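Household Waste and the City: Notes for Unit 2
Course reader, Introduction to Urban Services. Prepared by Abelardo Aravena
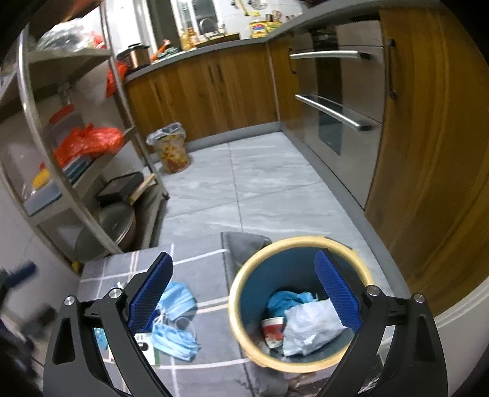 Why do cities collect household waste at public cost, when each family could pay for its own?
Because the damage from uncollected waste falls on the neighbors as much as on the family that made it. If one house on a street does not pay and leaves its waste in the yard, the rats, the smell and the dirty water go to all the houses. Economists call this an external cost. The city collects from everybody so that the cost of one careless house is not carried by the street.

Before the class please read the chapter by Begović in the reader. It is long, and you may leave out the part on harbor waste.

1. What we mean by the words

In this course "waste" is any material that the owner wants to be rid of. The definition depends on the owner and not on the material. A glass jar is waste in one kitchen and storage in the next one. Students often lose points in the written work because they use "waste," "garbage" and "refuse" as if they were one word. Please keep to these meanings:

Garbage: food remains and other things that rot.
Rubbish: dry material which does not rot quickly, such as paper, cloth, glass and plastic.
Refuse: garbage and rubbish together.
Ash: what is left from stoves and fireplaces. Today it is a small part of the total, but in the old records it is very often the largest part, and you cannot understand those records without it.

Local laws do not always follow this list. When you quote a law, use the word of the law and put your own explanation after it.

2. Before regular collection

For most of the history of towns, very little was thrown away in our sense. Bones went to make glue and buttons, rags went to the paper mills, ash went to the brick makers, and food remains went to pigs. Collectors paid for many of these materials, or took them free of charge, and the household had a reason to keep them separate. What we now call sorting at source was the normal habit of a poor kitchen.

The weak point was the material that nobody wanted to buy. It went to the street, to the river, or to a pit behind the house. As long as the town was small this was unpleasant but possible to live with. When the towns grew fast, the pits came too close to the wells.

In 1832 cholera reached many cities of Europe and North America. Most doctors of the time believed that disease came from bad air, and bad air came from rotting matter. The theory was wrong about the cause. Cholera travels mainly in water. But the theory gave the cities a strong reason to clean the streets, and clean streets with better drains did help in several ways. I ask you to remember this case when we come to the discussion of evidence in public policy, later in the term.

3. Three ways to pay

The general tax. Collection is paid from the same money as the streets and the lamps. It is simple and cheap to run. The household does not see the price, so it has no reason to make less waste.

The flat fee. Every household pays the same amount, usually together with the water bill. People see that the service costs something, but one more bag is still free for them.

The fee by volume or weight. The household pays for each bag, or for the size of the container. In many places this brings the amount down. It also brings some illegal dumping, mostly in the first months, and it is hard on large families with little money. A city which chooses this way normally needs a discount for such families, and somebody must check who receives it.

Exercise. The town of Drelby has a flat fee and the neighboring town of Trultow charges by the bag, at 2 dollars each. A family in Drelby pays 20 dollars a month. How many bags can a family in Trultow fill before it pays more than the family in Drelby? Write down the result, and then write one paragraph about what the calculation does not show. Think about the people who live near the border between the two towns. The paragraph is worth more than the number.

4. The truck and the route

The expensive part of the service is usually collection, and the place where the waste ends is often the cheaper part. A truck has a crew, it stops very often, and it must drive to the unloading point when it is full. For this reason a small change in the route can save more money than a new contract with the landfill.

We shall work with the Echevarría district map, which you will receive in class. On the map there are 80 stops. Please do not try to find the perfect route by hand. Find a route which is reasonable, explain your choices, and show one place where you could not avoid driving the same street twice. Those who prefer to work on the computer can open the map in Mindport, but the written explanation is still required.

5. For the discussion

Should a city stop the informal collectors who take metal and cardboard from the containers before the truck arrives? They reduce the load of the truck, and they also take the material which the city could sell. Begović is in favor of giving them a license. I am less sure, and I will explain why in class.

The written work for this unit is due in July, before the field visit. Late work goes to my mailbox on the second floor, with your name on every page.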